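Trial wash, night two

Plina was free for 30 days. Then 200 a month. I signed at the counter, didnt read it. 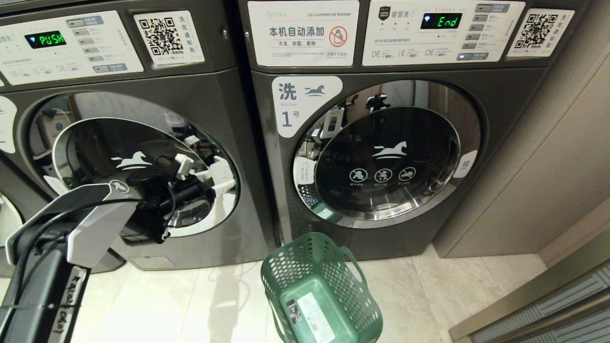

My mother hated paying for anything that moved by itself. I thought of her, standing there with my coat on. The arm had its fingers at the open door on the left. The other washer said End. Green basket on the tiles, nothing in it.

"Does it fold?" I asked the help line.

"Folding is Gashaw. Separate plan." 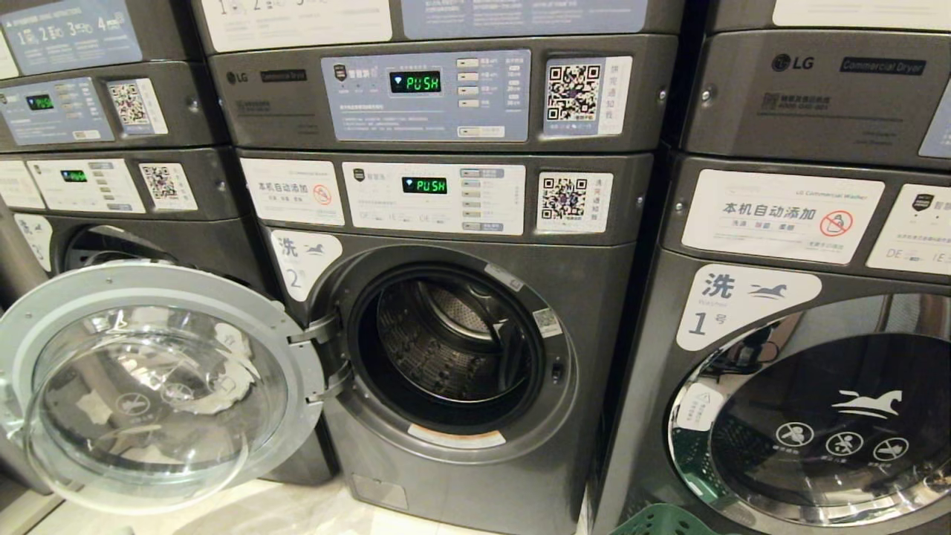 Page last changed: Monday, 9:40 pm

I kept the terms open on my phone. They changed while I read -- socks now extra. Number two had its door wide open, PUSH in green. So I didn't push. Waited.

It went in after the dark stuff. My black sweater, I was almost sure. Somthing small and white poking up.
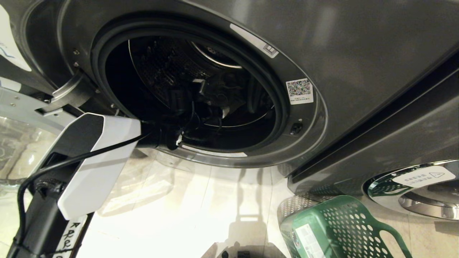 Day 31

They billed me 2000. I paid it -- and went down with another load.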